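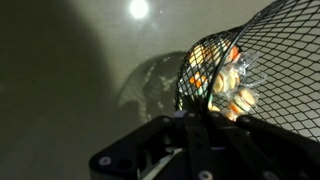 Four songs in and I'd forgotten my bus

Home | Diary | Records | Gigs | Links

Print this entry | E-mail this to a friend

November, past one in the morning, and my ears are still humming, so I'm writing this now while I can still hear the thing in my head. Wodeck played the upstairs room in Brerham tonight and I am so, so glad I went. I nearly stayed home! It was raining, I'd had a long day, and Kaan had texted to say the support band had dropped out and the doors were going to be late. Then he texted again, just the word "come," and I put my boots back on.

They opened with "Henthorpe," all nine minutes of it, which takes nerve when half the room is still buying drinks. On the record it starts with that organ drone and you wait ages for the drums. Tonight Khải Lý started it alone on guitar, very quiet, with the volume knob rolled down so far that I could hear the pick on the strings. The drums came in a whole verse early and the tempo was up, and suddenly this song I've always thought of as a winter walk was a song you could dance to. A few people did. I did, a bit, from the knees down.

I've had a hard time explaining to friends why I like this band better with every album. The first one is noisy and funny and I still love it, but the singing is buried. On "Phí" the voice is right up at the front, cracks and all, and you can tell the words were worked on. Kaan says the lyrics are too plain. I say plain is hard! The second verse of the title track is somebody reading out a phone bill to their brother, and I have cried at it on public transportation.

They played "Phí" fourth. No talking before it. Khải moved over to the electric piano (a horrible old thing with one dead key, you could hear the hole in the melody where the note should have been) and the bass player sang the low harmony that I had always assumed was the same voice recorded twice. So that's one mystery solved. It sounded rougher than the album and I think I liked it more. The last chord went on until the amp hum was louder than it was.

After that it got loud -- properly loud. Two new ones I didn't know, the first with a riff like somebody dragging a wardrobe downstairs, the second short and fast with a shouted chorus I couldn't make out. "Fourteen sixty-six"? The set list taped by the monitor just said 1466, so I guess I heard right, but I have no idea if it's a year or a house number. Must look out for it on the next record.

One grumble. The sound at the back was mud, Kaan said, and he was stuck there for the first 30 minutes holding coats. Down at the front left it was fine.

Encore was the old single, played too fast, everybody singing over it. Then the lights came up and there was Khải coiling cables with the rest of them. I wanted to say something about the phone bill verse and what came out was "good piano." Got a very nice smile for it.

Missed the last bus, walked home with Kaan arguing about whether the drums coming in early was planned. He says mistake. I say planned. Going to put the album version on quietly now and then sleep.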